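Re: [murnis-parents] Toy bins before the November swap
From: Narayanan Menon
Date: November 2020

Hi all,

Thanks for getting this going, Pavar! I'm answering in pieces so I don't lose track.

> Can we settle what goes in the bins? Last time we got
> puzzles with 3 pieces missing and a bag of crayons. And
> does anyone want the dinosaurs? Zolelo says her kids are
> past them.

Yes to the dinosaurs, please. My younger one has reached the stage where everything with a long neck has to have a name, and I would rather borrow a herd than buy one. I'm also all for putting blocks in with the animals. At our house they end up as fences and caves anyway – separate boxes last for one afternoon, if that.

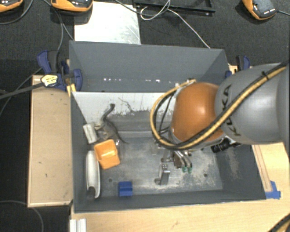

1. What goes in the gray bins

Long-neck dinosaurs and plain blocks can share, they're an easy mix to sort later. Crayons, no. Puzzles only if you've put them together that week (I know, I know, mine was one of the bad ones).

2. Cleaning

Gray shows every bit of dust, so a damp cloth over the floor of the bin before you fill it, and get into the corners. Scuffs and scratches don't bother me. Lim asked about bleach and I'd skip it, dish soap has done fine for us for almost 5 years.

3. Pickup

I can take 3 bins in the back of the car, more if the stroller stays home. Send me your address off list, and tell me if you have stairs!

Narayanan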